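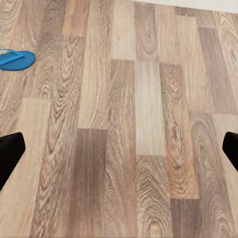 I have bought electronic components for small factories for many years, and I want to write a few words in favour of the printed datasheet. I know that this is an old-fashioned opinion.

In May our workshop in Brirar needed 400 power relays for a batch of pump controllers. Zendetti, our usual distributor, had only 304 in stock. A second seller, Magagula, offered the full quantity at a better price and called the part "equivalent". The web page had a large green button and a table with six lines: coil voltage, contact current, size, weight, colour of the case, delivery time. There was no curve for contact life and no word about inductive load.

I asked for the full document. After nine days I received a file of two pages, and one of them was an advertisement.

A relay which switches a heater and a relay which switches a motor do not have the same life, even if the number on the case is the same. Every engineer learns this in the first year of work. But the sellers have slowly stopped telling us, and I think we buyers are partly guilty. We sort the results by price, we look at the first line, and we press the button. A seller who prepares twenty pages of measurements gets nothing extra for his trouble.

Grumimum, a small maker of terminal blocks, still puts a paper booklet in every carton. It has torque values, temperature curves and a drawing with tolerances. The English is sometimes worse than mine – but I have never needed to telephone them. Last year we used 2,408 of their blocks and I would pay more for the next ones, if they asked.

Some colleagues tell me that the information is always available on request. I do not agree. A request takes time, and the person who answers is often from the sales office and must ask another person. Meanwhile the production manager is standing at my door.

My proposal is modest. When two offers are similar, choose the one with the complete datasheet, and write to the other seller to explain why he lost the order. I have begun to do this myself. Magagula has not replied yet, and the 304 relays from Zendetti are already on our shelf.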